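Our Term Project: Clellon, a Pair of Grippers Built in a Shared Workshop
Bontu Weldu and Tien-fu Tang

We had been wanting to build something with our hands since January, and when a corner of the Briem workshop came free we said yes before we had even seen it! The idea behind Clellon is simple enough: two hand-held grippers, one for each hand, that can do small kitchen jobs at a table. We had 13 evenings and a very patient supervisor, Sigrún, who let us fill her shelves with bits.

Most of the first evenings went on the fingers (I think we redid the pads more often than anything else), and then we moved on to real objects, starting with whatever the kitchen could spare. 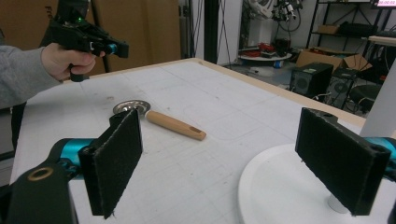
The wooden-handled utensil on the table, between the gripper fingers.

Long thin handles are hard work - you have to come at them squarely, or they roll away from you, and we both got rather cross about it before we learned to slow down. After that we wanted something that stood up, which is how the mug tree joined us. It asks for both hands, and for a good deal of talking to yourself about which one goes first.

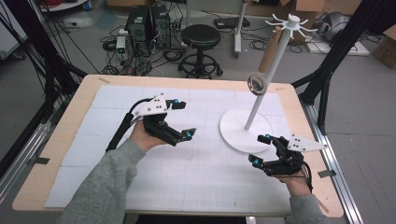 Nanna thought we should have begun with the two-handed jobs, as they show up a loose joint much sooner, and she would like the next group to tighten everything before each evening's work. We have put that in our notes for them, along with the drawings for the finger pads.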